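Ollia kitchenware works, Driltport: visit notes

Print this page
E-mail this page

Visited 1/25/22 with Tirta Chong. Our host was Afiq Setiawan of the product assessment group. The site makes and packs small kitchen goods under the Ollia name and does contract work for Gunawan. Floor area is 2,732 square metres on one level, with the moulding hall at the north end and assessment at the south.

Moulding was running two presses of four. Both were on grey utensil parts. Cycle time is 40 seconds for caddy bodies, and parts drop onto a belt for trimming by hand. Regrind is kept in labelled bins and is not used in anything that touches food. The colour match between caddy and tray is checked at the start of each shift against a master chip. Batch size is 500, and the batch we followed closed at 388 because the resin lot changed.

The assessment room was the more useful half of the visit. Products are set up on black tabletops in the way a household would use them, and the layout is altered between checks. The caddy has two compartments open at the top and stands on a drip tray with a wire frame around its lower half.

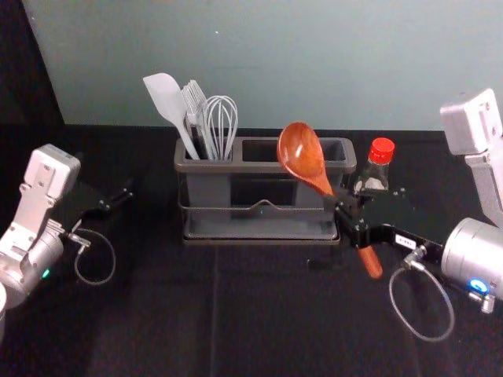
Loading one side only is part of the stability check. A whisk carries its bulk high, and a spatula with a broad head tends to lean out over the rim, so a caddy with both in the same compartment is a harder case than one filled evenly. Forks are kept in a bundle beside them. Afiq said the tray rim was widened in December after complaints about tipping on draining boards.

Drainage is assessed separately at the sink bench. We asked whether the wire is coated. It is, but the supplier, Indmont, has changed the process and the salt spray results were not ready to show us.

Packing was idle during our visit. Cartons are flat stock, folded on site, with the tray nested under the caddy and the wire in a paper sleeve.

Tirta has the drawings for the revised tray. Salt spray figures to follow from Afiq.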